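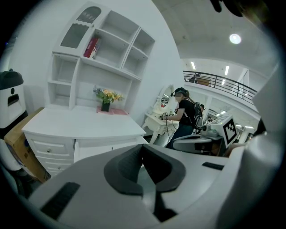

What is the best way to keep a big white hutch from looking cluttered? Leave most of the open shelves empty, put one or two things with some color where the eye lands first, and keep everything you use daily in the drawers.

People who own a hutch tend to hear that advice and nod, and then go home and fill every cubby. A hutch is a piece of furniture made almost entirely of places to put things. It takes some nerve to buy one and then use a quarter of it.

Adoración Lozano has sold used bedroom and office furniture at Odus for long enough to have seen white go out of style and come back. The matching white set was the thing every child wanted, she says, and then it was the thing every parent was trying to get rid of. Now the children are grown and they come looking for it again. They want the desk with the shelves on top, the vanity with curved legs and an oval mirror, the dresser with the round knobs. They want them for a guest room, or for a corner where they do the bills.

"They sit down at the vanity and they don't fit," Lozano says. "Then they buy it anyway and put a lamp on it."

Prices vary a lot. At Odus a plain desk with a hutch went for $164 in June, and a dresser of similar age with sticking drawers sat on the floor for weeks at $80. The difference was mostly the drawers. Buyers will forgive a scratch on the side of a cabinet. They pull one drawer, feel it catch, and walk off.

So before anything goes on the shelves, look at the drawers. Take everything out first. Open each drawer as far as it will go and look at the inside with the light on. A white interior shows every pen mark and every ring left by a bottle of nail polish, and most of it comes off with dish soap and a damp cloth. Dry the corners well. Leave the drawer open for an hour or two afterward so the joints can air out.

Then do the knobs. Knobs on this sort of furniture are held by a single screw that goes in from behind, and it works loose from years of being pulled. People feel the knob spin and turn it back with their fingers from the front, and a month later it's loose again. Hold the knob still with one hand, reach inside with a screwdriver and snug it from the back. Stop when it's firm. If you keep going you can crush the wood around the hole or crack a molded front, and then you have a real repair to do. Where the hole has already gotten too big, a small washer on the inside will usually take care of it.

Severino Salcedo, who fixes most of what comes through Odus, keeps a short screwdriver and a long one in his back pocket and says he rarely needs more. Wide drawers are the ones he spends time on. A drawer that runs most of the width of a desk has one knob in the middle or two at the ends, and people always pull it by whichever side is nearest. It goes in crooked, the bottom starts to sag, and pencils roll to the low spot. He rubs the runners with plain candle wax, and he'll tell you not to use cooking oil, which picks up dust and turns to glue. I asked about the sprays sold for this and he shrugged.
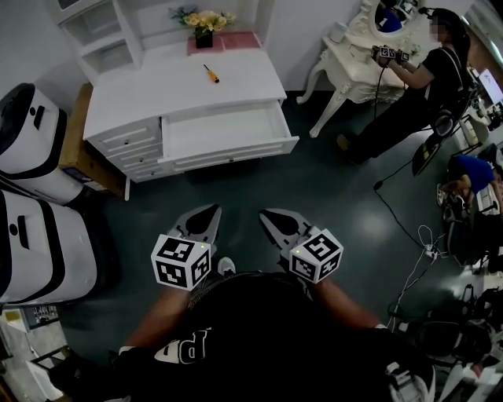

With the drawers running well, you can decide what goes in them, and here Lozano has a rule she repeats to customers: the wide drawer is for flat things. Paper, placemats, a laptop, a folded scarf. Once you start stacking in a shallow drawer, it jams, and you are back to pulling on one side. Deep drawers can take the chargers and the tape and the jar of buttons. She gives each one its own subject and doesn't label any of them, on the theory that if you can't remember what is in a drawer there's too much in it.

The desktop comes next. White tops mark easily. A ceramic vase with a rough foot will leave a gray scratch the first time someone slides it over to dust, and a pot with a drip will leave a yellow ring that no soap gets out. Put something under it. A felt pad works, and so does a cloth mat or a square of cork. Lozano likes a mat with some color to it, pink or a dull green, since a white mat on a white surface looks like a mistake. It also tells whoever cleans the room where the vase is supposed to go back.

She is in favor of artificial flowers on a hutch. I was surprised by this. Her reasoning is that the recess above a desk gets poor light, real plants get leggy there, and watering over a wood product is asking for trouble. Get good ones, she says, and get a mix of colors, soft yellows and oranges with enough green that they don't look like a wedding. Dust them with a hair dryer on the cool setting. A dark, heavy vase does more for them than an expensive one, and a square one stays put when the desk gets bumped.

Books are harder. A full row in a cubby looks fine, and a single book on its own can look fine too, if it has a strong color. Three or four leaning on each other look like somebody stopped in the middle of a move. If you have only a few, lay them flat. Heavy books belong low down. The upper part of a hutch is often just resting on the base with a couple of brackets behind, and on older pieces those brackets have gone missing. Check before you load it. Tall pieces should be fastened to the wall in any case, and that goes double where there are kids.

Glass doors are the other question. Many of these hutches have one small door with an arched top and a clouded pane, and owners treat it as the place for nice things. Frosted glass doesn't show nice things, it shows their shapes. Iker Echevarría, who bought his hutch from Lozano and works at it most mornings, keeps printer paper and a box of envelopes behind his door. His open cubbies hold a radio and a bowl.

He had planned to paint the whole thing. The top was 43 inches wide and had gone a little yellow along the front, where a previous owner must have rested her arms. He sanded a patch on the underside to see how paint would take, let it dry overnight, and didn't care for the match. In the end he cleaned the top twice with a soft sponge and baking soda paste and left it alone. The yellow strip is still there under his keyboard.

The vanity that came with it is in his daughter's room. She is six and keeps rocks in it.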